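Zosby adopts handling rules for hand-held grippers

9 Feb 2019

Zosby has put in place a written set of rules for staff who work with hand-held grippers, replacing the loose notes each site had been keeping on its own. The rules run to 30 pages and apply first at the company's Brirkcombe site.

Under the new text, a tool with a damaged finger pad has to be taken out of use until it is checked. Marker tags must be clean and firmly fixed before a session starts. Sessions are limited to 55 minutes, followed by a break, and anyone passing through a work area must keep clear of people holding tools. 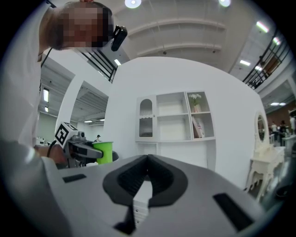
A green cup held in the jaws of a hand-held gripper with a marker tag on top.

Lihua Tang, who led the drafting, said the aim was to have one set of habits across all sites. "People were checking the tools, but everyone had their own order for it," she said. "Now there's a single sheet, and you sign it."

The rules also cover privacy. Faces are to be blurred in any footage that leaves the site, and visitors must be told before they enter that cameras may be running.

Jianguo Shen, a shift lead, said the break rule had drawn the most questions from staff. Wrist strain was the main complaint in an internal survey answered by 209 workers.

The Bemaldale site will switch to the same rules in May. Zosby plans to review them after 2 years.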